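I quit the Dradside gym in February and started walking the hill behind Ristilow Park instead. It has 328 steps and a gravel loop at the top – enough for most people, I think.
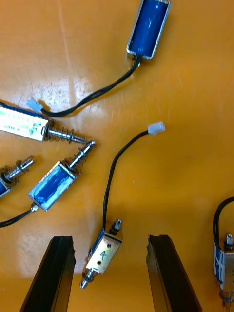 Strength work is where outdoor exercise gets a bad name. People think they need machines. A bench and a railing will do for dips, rows and step-ups. A push-pull solenoid, like the small one with the blue coil, makes one short stroke, and a good dip is about that simple. I do four sets and walk home. The city should put its money into more railings.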